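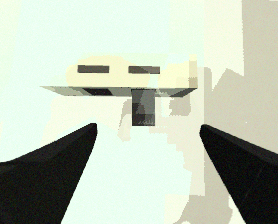
Gorkatora: house rules for simulated gripper episodes

Welcome, and thanks for reading this before you download anything! Gorkatora is a set of 2,262 simulated manipulation episodes, rendered from a viewpoint near the gripper, and this page sets out how we ask people to record, label and share them. Most of it grew out of long arguments between Haoran Li and Ubaldo Parisi over what counts as a finished episode, and I've tried to be fair to both of them.

Version
Released 4 February 2021. Maintained by Zeyu Tang at Kostel.

What we ask of contributors
Keep both fingers in view at the first step of every episode. If one of them drifts out later on, that's fine, but please set the finger_lost flag so the next person isn't left guessing.
Label an object only when you can name it from the render by itself. Our meshes are blocky and the textures are coarse, and a grey lump may well be a shelf or a bracket or something else again. When in doubt, write "unknown" and move on (we really do prefer it).
Never copy the object name across from the simulator's asset list. We did this in the Driltard set and spent most of July undoing it.
Record the random seed, the colour settings and the render resolution with each batch. A batch missing any of these goes back to whoever sent it.
Failed grasps stay in. Mark them as failed and leave the length alone.

Checking
Every batch gets 2 readers, working separately. Where they disagree, Weidong Zheng has the last word, and his note is stored beside the label in the notes folder. So far 29 batches have been through this and 4 are still waiting.

Known gaps
Lighting hardly varies. Pale objects on pale backgrounds are hard to separate, and we haven't settled on a rule for where their edges should be drawn. Suggestions are very welcome, even half-baked ones.

Please don't use these episodes as evidence that a real arm is safe to work beside. They carry no force data whatsoever.

Questions and corrections go to Zeyu in the first instance.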